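Before you write to us about your website, please look through these questions. Most of the letters we receive are answered on this page, and the answer will reach you faster this way.

## Working with Iltham Web Studio

### Who will be my contact person?

For design and layout it is Hiba Tannous. For hosting, domains and e-mail it is Doğukan Yüksel. You may write to either of them directly, but please do not send the same request to both, as it then enters our list two times and we lose time to find this out.

### Can I change the text on my own site?

Yes. Every site we build comes with an editor, and you receive your own login on the day the site opens. You can change text, swap pictures and add news. The menu, the fonts and the colours are locked. If you wish to have them unlocked, ask Hiba, and she will first speak with you for half an hour about what can go wrong.

### How long does it take to build a site?

A small site of up to 34 pages takes five weeks from the day we have all your texts. The clock does not start when you sign. It starts when the last text has arrived. We had one client whose "About us" page came in November, when everything else was ready since spring.

### What does it cost?

The small package is £425 and the package with a shop is quoted separately. Changes after the opening are charged by the hour, and the first hour in each month is free. It cannot be saved for the next month.

### Do you write the texts for us?

We do not have a writer in the house. We can recommend Dorothy Bickerstaff, who has written for several of our clients. You make the agreement with her and you pay her, and we take no commission from it.

## Pictures and files

### How large may my pictures be?

Please send them as large as you have them. We make the smaller versions ourselves. What we cannot do is to make a small picture large again – a logo which is 80 pixels wide will look poor on any modern screen, and there is no trick for this.

### Can I send pictures inside a Word file?

We prefer that you do not. Word often makes them smaller when it saves. Attach them to the e-mail one by one, or put them in the shared folder. The address of the folder is in your welcome letter.

### May I use a picture I found with a search engine?

Only if you have permission from the person who made it, or if the licence clearly allows it. We ask you to confirm this in writing before the site opens. When Wendy Treloar moved the Kolholm site to our server, she went through 477 old pictures and had to remove many of them, as no licence could be found.

### Do computer-rendered pictures need a description for screen readers?

Yes, the same as photographs. Write one short sentence which says what a visitor should know. A rendered room, for instance, could have the text "Room with a red floor, a wooden plank ceiling and a window with a brown frame". You do not need to begin with "Picture of", as the screen reader says this already.

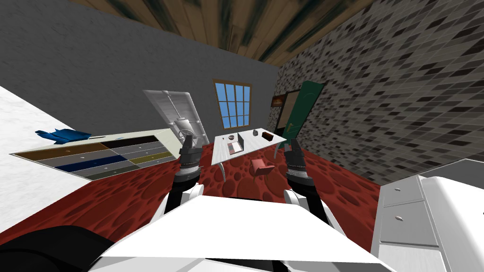

### What if a picture is only decoration?

Then leave the description field empty and tick the box "decorative". Please do not fill the field with keywords. It does not help you in the search results and it is tiring for people who listen to the page.

## After the opening

### Will my site be first in the search results?

We cannot promise this. We take care that the pages load quickly and that each has one clear main heading. The rest depends on your content and on your competitors.

### How can I cancel?

Write to Roy Haslam in our office one month before the end of your contract. He will send you a copy of all your files and the transfer code for your domain.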